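**Ticket: Replacement finger pads and second-quarter spares planning**
Opened by: Nia Yorath, Sokville
Assigned to: Madalena Barros, Ostari support
Status: open, waiting on customer

---

**Nia, Monday, 8:40 a.m.**

Hi Madalena, I hope you had a good weekend and that the new phone system over there is finally behaving itself. I have two things for you. They started out as one thing and then grew, so please bear with me, and feel free to split this into two tickets if your manager prefers it that way.

The first is a fault. On our older hand-held gripper the fingers have started closing a hair unevenly. The left one arrives first, and the right one catches up when you squeeze a little harder. It still picks things up, but thin items (cards, ribbon, anything floppy) tend to swing as they leave the table. I've cleaned it, I've looked for grit around the pivots, and I've swapped the pads left for right to see if the trouble moved with them. It didn't, so I don't think the pads are to blame.

The second is the budget. I have to hand in our equipment request before the December freeze, and I'd like to know whether I should be asking for repair parts, for a whole new hand unit, or for both. Last year I guessed, and I guessed low, and we spent the spring borrowing from next door.

**Madalena, Monday, 11:15 a.m.**

Good morning Nia! Weekend was lovely, thank you, and the phones are still terrible, so keep writing here.

Let's do the fault first, and then we can talk money with a clearer head. Swapping the pads was a good test. If the lag stayed on the right, I'd look at the linkage on that side next. Could you try these for me when you have a quiet moment?

1. Open the fingers all the way and wiggle each one gently from side to side at the tip. Tell me which one has more play.
2. Close them on nothing, slowly, and watch whether the lag shows up at the start of the travel or only near the end.
3. Check the front pivot pins on the right. Please don't tighten anything yet! Overtightened pins are the number one reason a unit comes back to me twice.
4. Write down the count from your usage log, if you keep one.

**Nia, Monday, 2:05 p.m.**

Okay, I made a cup of tea and sat down with it properly. The right finger has more play, quite clearly so once you know to feel for it. The lag is there from the very start of the travel and then it stays about the same all the way in. None of the pins turned when I pressed on them with a fingertip, and I left them alone as instructed.

The log says 1,086 sessions on this unit. The newer one is at 97, and it feels like a different tool when you hold them one after the other. I hadn't noticed how far the old one had drifted, I suppose because I use it every day.

**Madalena, Monday, 3:30 p.m.**

That all points the same way, and it's good news for your wallet. Play at the tip plus a constant lag usually means worn bushings in the right linkage. We sell those as a Correia kit, with bushings and pins for both sides, and I'd do both sides while you have it open. Set aside an afternoon for it, go slowly, and put the pins in a dish so they can't roll away from you.

For the budget, I'd stop thinking of it as repair or replace. You have two hand units and they're wearing at different rates, so you can plan for that on purpose. Here is what I'd put on the form:

- 2 Correia linkage kits (one to fit now, one for the shelf)
- 5 pairs of finger pads
- one new hand unit, listed as a separate line so it can be approved or turned down without sinking the rest

Can you tell me a bit about what you're handling at the moment? Pads wear very differently on cardboard than they do on soft goods, and I'd like to get that number right before you commit to it.

**Nia, Monday, 4:50 p.m.**

I love the idea of a separate line. Last year I lumped everything together, the total looked frightening, and the whole page came back with a red circle on it.

As for what we handle, it's tabletop work nearly all day. Small household things going in and out of open boxes, two grippers at the table, and the person running it changes the items whenever they get bored. The walls of the boxes are the hard part on the pads, I think, more than the items are. You're forever straddling a wall with one finger in and one finger out, and the edges are thin.
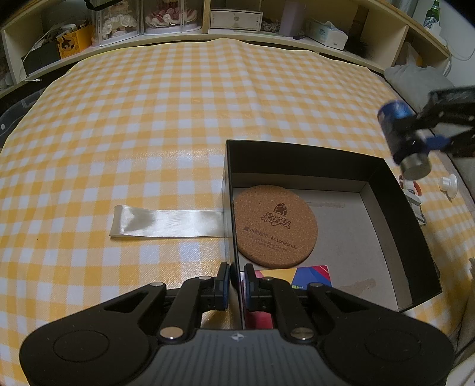 So if pads wear by edges, please count us as heavy users, and if they wear by weight, count us as light ones, because a drinks can is close to the most we ever lift. Would five pairs still hold for a full year on that basis? I could stretch to more if it saves me a second order and a second round of signatures. Shipping from you was up to three weeks last time, and I don't want to be caught out again.

One more question while I'm being greedy. The Idari quote I was sent in the summer had a service plan on it, and I can't tell from the wording if it covers hand units or only the motorized ones. Do you know, or should I ask them?

**Madalena, Monday, 5:20 p.m.**

Edges are what does it, so you're heavy users in my book. Keep the five pairs, and add a sixth only if the new unit is approved. When you fit fresh pads, rotate the old ones to whichever unit is doing the gentler work and you'll get a few more weeks out of them.

On the Idari plan, please ask them directly and get the answer in writing. I've seen two versions of that wording and I'd hate for you to budget on the wrong one. If it does cover hand units, compare the yearly fee with the price of two kits before you sign, and remember to count your own afternoon.

I'm holding the kits for you without a purchase order for now. Send me the order number when you have it and I'll ship the first one the same day. Leaving this open on your side until the bushings are in and you've repeated the wiggle test.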